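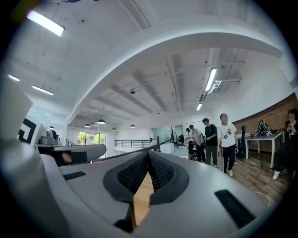 My old laptop stopped talking to the wifi in May 2020, right when I needed it for everything, and I'm still a bit cross about it. I'd run the updates before bed (like a good boy) and in the morning the little network icon had simply gone. No wifi, no list of networks, nothing to click on!

I'm no expert. I got into Linux through Harsh Pandey, who put it on a spare machine for me years ago and has been paying for it in phone calls ever since. So I rang him, and he asked which kernel I was on, and I had to ask him how to find out. It's uname -r, if you're as rusty as I was.

The update had brought in a new kernel, and the driver for my wifi card hadn't been built for it. I'd installed that driver by hand once, from a page of instructions I'd long since lost, and had forgotten all about it. There were 282 packages in that update and I hadn't read the name of a single one.

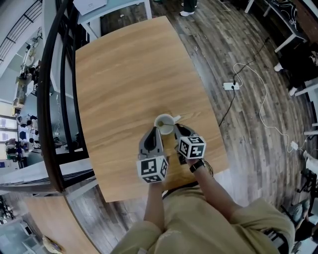
Harsh got me to restart, hold down Shift and pick the older kernel from the menu. Up came the wifi, as if we'd never fallen out. I could have left it there, and for 11 days I did, choosing the old kernel by hand every time I switched on. Then I forgot, twice in one morning, and decided to fix it properly.

The proper fix is a thing called DKMS, which rebuilds your extra drivers whenever a new kernel arrives. You install it, you install the matching kernel headers, then you add the driver and let it churn. Mine failed the first time with 36 lines of red text. I'd missed out the headers, of course. Second go, it went through while I was still hunting for my glasses.

Troels Fogh, who I swap grumbles with on a local computer club's mailing list, thinks I should just buy a USB dongle that works out of the box and stop fiddling. He may have a point! But I do like this laptop, and I've got rather fond of typing dkms status and seeing the word "installed" come back. I keep two old kernels on the disk now as well, and the driver instructions are printed out and taped inside the cupboard door.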